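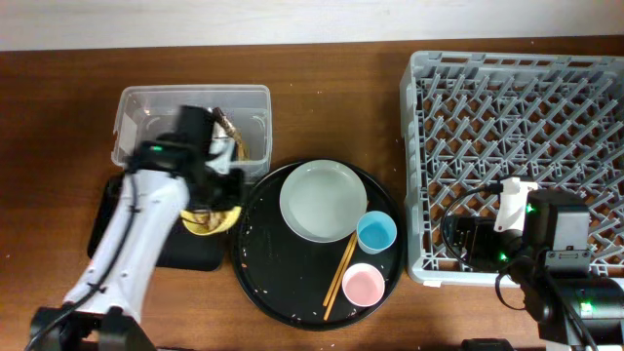 8月 文・写真選び:Malsha Miah

当サイトではCookieを使用しています。閲覧を続けると使用に同意したものとみなします。[同意する][設定]

Jister 食器片付けタスク 途中経過ギャラリー

取り急ぎ。学会前でばたばたしているので文章は短めです。論文の原稿はまだDoaa Abdel Hamidの手元、こちらは写真と結果だけ先に出します。詳しい数字は本文のほうで。

やっていること:双腕で、お盆の上の食器を仕分ける。皿、茶碗、コップ、箸。人が遠隔操作した記録から方策を学習させる、いわゆる模倣学習。手法名はJister。特徴はひとつだけ、左右の腕を別々のモデルにせず、「次にどちらの腕が動くべきか」も一緒に予測させるところ。前の手法(Kustik)は左右が同時に同じ食器へ行ってしまい、途中で止まることが多かった。

データは遠隔操作の記録が1734本。うち400本は評価用に取り分け、学習には使っていない。残りで学習。評価は同じ卓、同じカメラ位置。

1枚目 お盆まわり
黄色い器が左のグリッパのところで傾いている。透明な容器の上。お盆には灰緑の皿、水色とピンクの小さなコップ、あと箸。右の腕は水切りかごの上。
お盆に細かいくずが散っているのも見えると思います。最初の頃の記録はきれいなお盆ばかりで、汚れがあると皿の縁の推定がずれました。途中から散らかった状態も混ぜてます。

写真は今回この1枚だけ先に載せます。残りは整理ができしだい追加。以下、追加予定分のメモを兼ねて結果のほうを。

うまくいくもの
皿。縁が広いのでつかむ位置が多少ずれても持ち上がる。深い器もだいたい大丈夫。傾けたまま運ぶくせがつくのは操作者の癖がそのまま出ているせいで、Doaaの記録とわたしの記録で角度が違う。学習後の動きを見るとどっちの真似かすぐわかる。

いまいちなもの
箸。お盆に寝ている細い棒はやはり難しい。2本いっぺんに行こうとして1本残す、が一番多い失敗。指先を低くしすぎるとお盆ごと動く。対策として「先に周りのコップをどける」順番を増やしたところ、箸だけの成功率は上がったものの全体の時間がのびた。悩みどころ。

小さいコップ
重心が上に来る持ち方をすると、離すときに倒れる。手首カメラの映像を入れるかどうかで差が大きかった。頭側のカメラだけだと、腕が自分の手先を隠してしまう場面でほぼ勘で下ろしている感じになります。手首カメラありを標準にしました。

腕の順番について
ここが論文の本題。順番の予測を外した条件でも、単品なら成績はほとんど変わらない。食器が増えてくると急に差が出る。お盆の真ん中で両腕が譲り合って動かなくなる、あれです。Kustikで散々見たやつ。Jisterだと片方が待つ。待ち方がまだ長いので、そこは直したい。

やり直し
つかみ損ねたあとの再挑戦は最大3回まで。それ以上は失敗としてカウント。上限なしだといつか成功してしまうので、評価として意味がなくなる。再挑戦の動作も遠隔操作の記録に含まれていて、わざと失敗して拾い直す記録をとるのが地味に大変でした。わざと落とすのは意外とむずかしい。

試行回数
評価の試行は全条件あわせて3058回。食器の並びは毎回入れ替え。並べたのはほぼ全部わたしです。腰にきた。

まだ分からないこと
・卓の色が変わったときどうなるか。今のところ木目の卓だけ。
・透明な容器の縁。照明の向きによって見失う場合あり。容器の位置を学習中に散らせば直るかと思ったが、半分くらいしか直らず、原因を調べ中です。
・容器に先に物が入っている場合の置き場所。空いてるほうへ置く、というだけの話なのにまだ安定しない。

比較実験はMakowskaの計算機を借りて回しました。学習が終わるのが朝の4時とかで、起きたら結果が出ている生活。次はClestsideの実験室に同じ一式を組んで、別の場所でも動くかを見ます。卓もお盆も向こうのものを使う予定。食器だけはこちらから送ります、割れなければ。

質問はMalshaまで。返信おそいです、すみまsん。原稿が出たらこのページの一番上にリンクを足します。

ニュースレター登録:研究室の更新情報をメールでお届けします。[メールアドレスを入力][登録]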